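November, late, kitchen

Told myself I would be home by seven. Got in at ten past eleven with black lint on both sleeves and a dead phone, and ate cereal standing up.

The shop was cold again. Seidu had the space heater pointed at the controller bench, on the theory that the electronics were suffering more than we were. He'd been there since lunch rewriting the part of the code that decides who goes first. Two arms, one table, and the manners of two people trying to get through the same door. Last week they were so polite to each other that neither one moved for four minutes. I timed it. I had nothing else to do.

Tonight's project was the wiring on the right side. The old harness came with the arm when we bought it from the Flestora clearance, and it had a connector that let go whenever the wrist turned past a certain point. I made a new one over the weekend out of parts from Istport and my own stubbornness. It took three tries to crimp the ends properly. The first two are in the jar of shame on the windowsill, which is getting full.

Current total for this hobby: $2,365. I wrote it in the back of the notebook, in pencil, in case I want to feel better about it later. The original budget was 700. Seidu says the original budget was a mood.

We argued about the cloth for a while. He wants it gone, says it bunches up and the height is never the same twice. I say the bare tabletop throws glare at the camera and I am not going back to chasing reflections. We left it. I did smooth it out, mostly. He looked at the wrinkles and said nothing, very loudly.

Then the Plaltholm routine, our name for the long one, after the town where we broke down with the first arm in the trunk. Right arm goes to the flask, closes on the neck, lifts, waits. Left arm is supposed to come in and take over. I put a little tap water in the bottom so there'd be some weight to it and so we'd learn something if it tipped. We learned something twice. I have one fewer towel than I did this morning.

The gripper force is at 300 now, in whatever units the setup menu thinks it's using. Aubert's manual gives a page to this setting and never says. Lower and the glass slides. Higher and I stand there with my shoulders up around my ears.
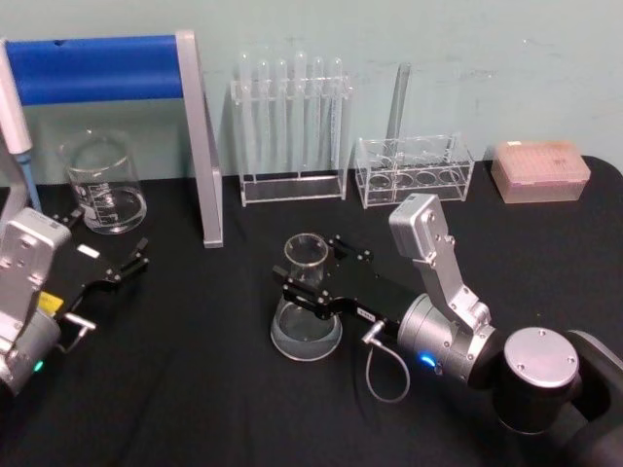 Right arm on the flask, left arm still thinking it over.

Seidu wants to do the test tubes next. I'd like the flask to be boring first. I want to be able to look away from it and sneeze. He thinks I'm being timid, and he isn't the one who buys the glass.

Forgot to write down the new speed limit for the left shoulder, so tomorrow starts with me guessing it. Also need: zip ties, a real towel, the good screwdriver back from my brother. Heater is off. I'm fairly sure the heater is off. Texted Seidu to ask and he sent back a thumbs up, which could mean anything.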